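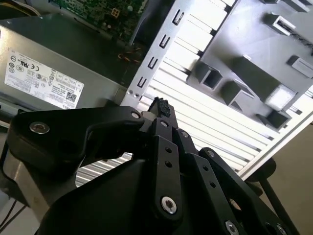
Orozco Street Archive: Digitization Grant, Interim Report
Submitted 2022-04-25 to the Celtance Fund
Prepared by Chukwuemeka Okafor, Findness Local Records

Status of work

Scanning of the parish and market ledgers is on schedule. More than 2000 pages have been captured at 400 dpi and checked against the shelf list. Two volumes were set aside for repair of the spine and will be scanned after they come back from the bindery.

Indexing is behind plan. The Staltow rent books use three different numbering systems, and entries before the change of clerk had to be matched by hand. We now index by property first and tenant second - this has cut the number of duplicate records.

Storage

Master files are kept on the office server, with a second copy off site. Checksums are run monthly. The last run found 13 files that did not match; all were replaced from the second copy.

Budget

Spending on staff time is in line with the approved figures. Bindery costs are higher than expected, and we ask to move the unspent travel money to cover them.

Next period

Finish the rent books, begin the school registers, and open the public search page for testing by December. The draft license for reuse of the scans is attached as Annex 2.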